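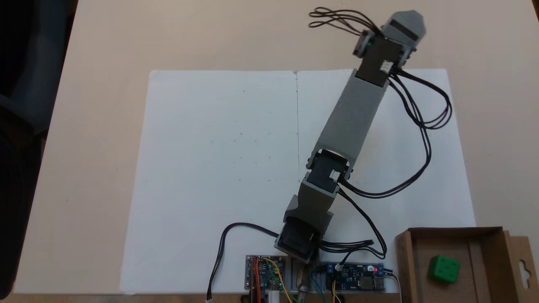 Section 4. Bench Arm: Set-Up and Changed Duties at the Packing Station

February — Laster Documentation
2 comments | 4 shares

4.1 Scope

This section covers the bench arm as installed at Tamov packing stations. It applies to operators and shift leads. Servo replacement and rewiring are covered in Section 6 and are limited to maintenance staff.

The arm takes over one task: moving single items from the paper work area into an open carton. Before the change, the station operator picked and placed each item by hand. The operator now prepares the area, starts the run, checks the result and closes the carton. Carton folding, labeling and damage inspection remain manual.

4.2 Preparing the table

1. Switch off power to both boards. Confirm that the red indicator lights are out.
2. Clear the table of tools, cups and loose packaging.
3. Lay white paper on the table in front of the arm base. Smooth it by hand. A fold line is acceptable. Replace paper that is torn or lifts under the cables.
4. Place the open carton beside the base, within reach of the gripper. Fold the flaps away from the opening.
5. Check that no cable passes under the carton.

Note: Use plain white paper only. The Vina software separates the item from its background by color, and brown or gray paper increases the number of missed picks.

CAUTION: The arm has no brake. When power is removed, the links drop. Support the upper link with one hand before switching off.

4.3 Reach check

Carry out the reach check at the start of each shift and after the base has been moved for any reason.

1. Switch on power and wait for the red indicator lights.
2. In Vina, select Manual, then Extend. The arm lowers and straightens away from the base.
3. Keep both hands off the table until motion has stopped.
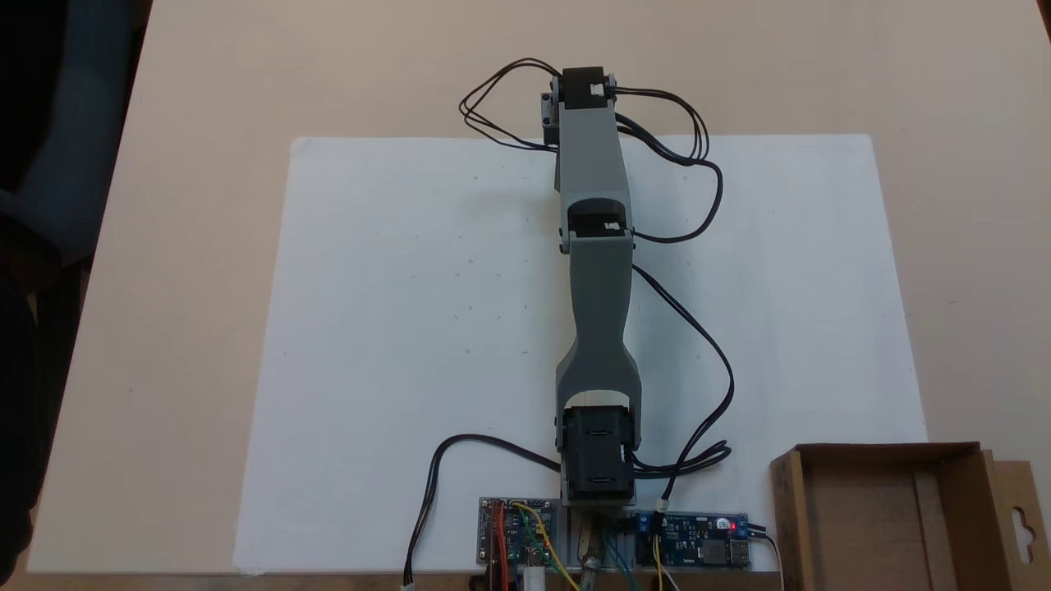
4. Look at the cable loops on both sides of the links. Each loop must have slack at full extension. If a cable is pulled tight, select Stop and report it to the shift lead.
5. Select Home. The arm folds back toward the base.
6. If Home is not reached within 90 seconds, switch off power and tag the station out.

The shift lead signs the reach check in the station log. Operators who previously signed only the tape and label count now have this second line to complete.

4.4 Teaching a pick position

A green cube is supplied with each station as the reference item. Use it for teaching even when the product on the order is a different shape.

1. Put the cube on the paper with one face toward the base.
2. In Vina, select Teach, then Approach. Use the arrow keys to bring the gripper toward the cube in small steps.
3. Stop when a small gap remains between the gripper tip and the cube.

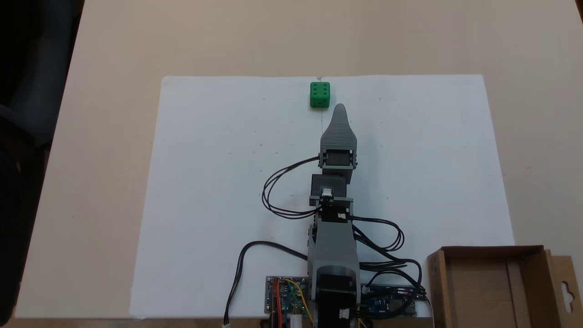

4. Select Save Approach. Do not push the arm by hand to correct the last part of the move — this loads the servo gears and shifts the zero point.
5. Open the gripper, advance to the cube and select Save Pick.
6. Repeat for each position on the order sheet.

Note: Teaching is operator work. At the Dekker site it was first assigned to maintenance, and stations stood idle between orders while operators waited for someone to come over. Each operator now receives training on the steps above before working alone at a station. Until training is signed off, the operator works with the shift lead present.

4.5 Trial run

1. Return the cube to the taught pick position.
2. Select Run Once. The arm picks the cube, lifts it and carries it to the carton.
3. Watch the full movement with one hand near the power switch.
4. If the cube touches the carton wall, raise the travel height by one step and run again.

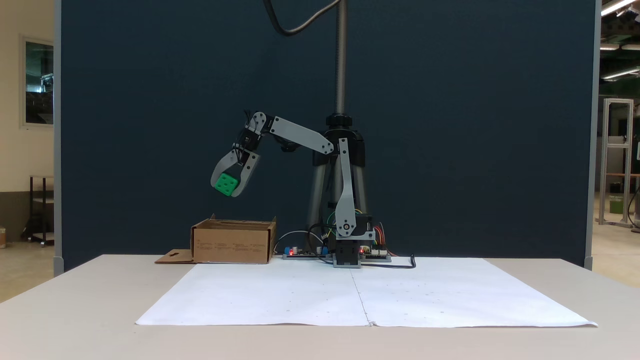 Figure 4-3. Cube held in the gripper near the open carton.

5. After a clean run, remove the cube from the carton and return it to the station drawer.

CAUTION: Do not reach into the carton while the arm is moving. To free a stuck item, select Stop, wait for motion to end, and then switch off power with the upper link supported.

4.6 Changed duties per shift

Operator: prepares the table, performs the reach check, teaches positions, inspects each closed carton.
Shift lead: signs the reach check, reviews the stop log, decides whether a station returns to hand packing.
Maintenance: responds to tagged-out stations only.

Orders of over 100 items must be split into separate runs with a carton inspection between them. Hand packing stays available at every station. The operator may change to it at any time by selecting Stop, switching off power and noting the time in the log. Approval is not required. Pieces packed by hand count toward the station total in the same way as pieces packed by the arm.

Stops called by an operator are recorded by station number and are not entered in individual performance records.

For gripper finger cleaning, see Section 5.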